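Trerndale Workshop Notebook: Shelf Life of Stored Cells, Queiroz Cabinet
Last updated: October
Entered by Ita Heffernan, 1815

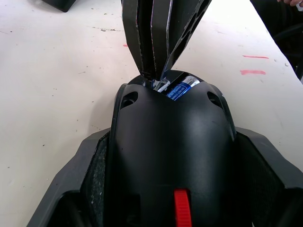 Cylindrical battery, lying at a diagonal.

The purpose of this entry is to record the state of the spare cells held in the Queiroz cabinet and to set out what is to be done with them before the winter issue to Astcombe. The previous check was made in the spring and its figures are in the old book.

The stock stands at 163 cells. All were tested for open-circuit voltage at the bench after resting overnight at room temperature. Five read below the limit and have been placed in the red tin for disposal. They all came from the bottom drawer, which backs on to the heating pipe. I suspect the pipe but have no temperature readings to support this, and a thermometer has now been left in the drawer.

A voltage reading alone tells us little about a cell that has stood for a long time. A sample from each drawer will therefore be discharged through the fixed resistor, with the voltage written down every half hour until the cut-off is reached. The rig at Cinville is rated for 2000 hours between services and is close to that figure — please check the counter before booking it.

Colleagues are asked to observe the following when returning cells to the cabinet. Old and new stock must not be mixed in one tray. The month of receipt should be written on the tray label in pencil. Cells showing any white deposit at the terminals are not to be wiped and put back.

The top drawer label is wrong. It gives last year's supplier and will be replaced when the new labels arrive.

Outstanding: discharge curves for the middle drawer; a decision on moving the bottom drawer stock; a reply from Astcombe on quantities.

Recent entries
Bench meter comparison, second run
Resistor bank: replacement of terminals
Cinville rig service notes
Disposal tins and collection times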